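Caja plegable Prallent: cuatro meses en la celda de dos brazos

Compramos la caja plegable Prallent en enero para la celda de manipulación del taller, y desde entonces es la pieza con la que comprobamos el montaje después de cada mantenimiento. Pagamos 197 coronas por ella, portes aparte.

Lo que buscábamos era una tapa con asas pasantes. La pinza baja en vertical, mete los dedos en la ranura y con eso vemos enseguida si la base se ha movido o si la cámara de la muñeca ha perdido el ajuste. Si los dedos rozan el borde, repasamos los tornillos de la base antes de tocar el programa. 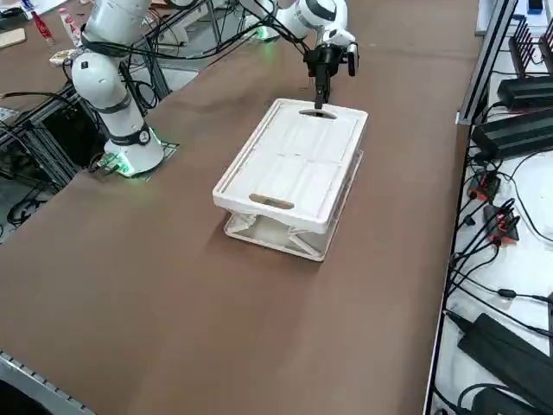

La pinza del brazo derecho en el asa del fondo de la tapa.

La tapa es rígida y plana. Los laterales calados pesan poco, aunque flexan si se levanta la caja por un solo lado — conviene bajar la fuerza de cierre. Nosotros trabajamos a 90 mm/s en la aproximación y no hemos marcado el plástico.

Peor va el plegado. Las bisagras cogen holgura y, según Thanasis Bakalis, que lleva el mantenimiento, hay que revisarlas cada semana. También probamos la de Justorham, más firme, pero sus asas son estrechas para nuestros dedos.

La volvería a comprar para calibrar. Para carga diaria, no. Nota: 4 sobre 5.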